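The Slow Night at Skiltimville

The river came over the lower road a little after four in the morning. By the time the siren on the school roof was working, the water was already in the gardens of Bulska Street, and the people who live there were carrying their bedding upstairs in the dark.

Skiltimville has known floods before. The parish book speaks of one in 1548, when the mill was lost. But the older residents told me that they did not remember the water rising with such speed, and without much rain in the town itself. The rain had fallen in the hills, two days earlier, and the river brought it down.

The fire brigade had 7 boats for the whole district. Four of them were sent to the Udico warehouse, where the night shift was standing on the loading platform. The other three went from house to house. In total 403 people left their homes before noon, most of them on foot, along the railway bank, which stayed dry.

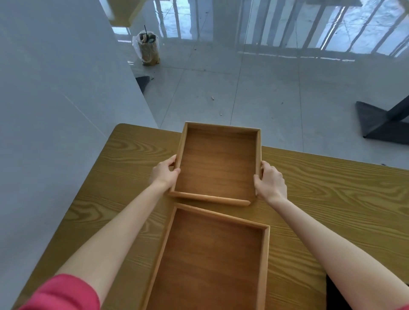

The sports hall was opened as a shelter at six. It had 200 folding beds, kept there after an exercise last March, and so half of the people slept on gym mats or with relatives. The bakery sent bread. The heating failed in the evening and was repaired only after midnight, and for many families this was the hardest part of the day.

Now the water has gone and the discussion is about the gate. The sluice above the town should be closed by hand when the river reaches the red mark, and the district office says that it was closed in time. The residents of Bulska Street say that it was not. A report is promised, but the office does not give a date for it. In the meantime the street is still without electricity on its lower side, and the pumps are running day and night in the cellars.

Text: Tamošiūnaitė, January 2020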